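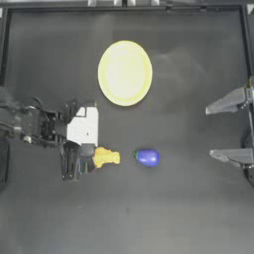
Wednesday, glaze tests, batch 3

14 shares · 2 comments

Back on the ash glaze. Trerkport sack finally opened, the ash is coarser than the last lot and smells of bonfire. Put it through the fine sieve twice, threw away what wouldn't go. Should have weighed the leavings, didn't.

Dry mix came to 2895 g all in. Split it between the two lidded buckets, labels on the SIDES this time, not the lids. Whoever swapped lids in June, we are still paying for it.

Water: added 663 ml to the small bucket, left it to stand over lunch, came back and it had set up like porridge. Bit more water, stick blender, sieve again. Better. Drips off a finger in a slow string, which is about where I want it for dipping.

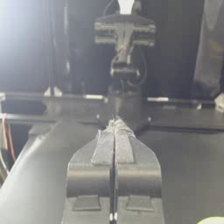 Tiles next. Used the Skusumstead stoneware, bisque from last week. One dip, two dips, two dips plus a brush of the iron wash across the top third. Numbers scratched in the back, also in pencil on the foot becuase the scratches fill up.

Second dip went on too soon on the first few and it crawled at the corners. Wiped those back to bare clay, drying on the rack overnight. Don't fire them with the rest!!

Drosto kiln booked from 4pm. Controller still adding its own hold at the top, so I've taken mine out of the programme and will see what the cones say. Ramp at 75 an hour for the first stretch, the tiles are thick and the last lot popped.
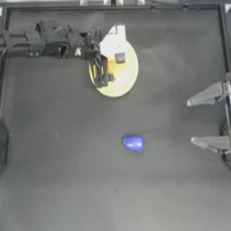 Cones on the middle shelf and the bottom shelf, none on top, ran out. Need to order more, plus kiln wash, plus a new sieve brush (ours is bald).

Looked up the old Gunnlaugsson recipe in the blue folder. Theirs has much more feldspar than ours and no clay at all, so would settle like concrete in the bucket. Might try a half and half if this batch comes out dry looking again. The green on the June bowls was lovely where it pooled and horrible everywhere else, sort of wet cardboard.

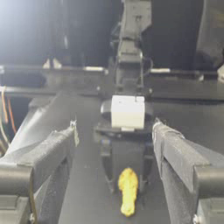 Also the whiting is almost gone. One more batch in it, maybe.

To do: unload Friday, not before it's cold enough to touch bare handed. Photograph tiles in daylight by the door. Write up the cones properly. Wash the blender, glaze has dried up inside teh guard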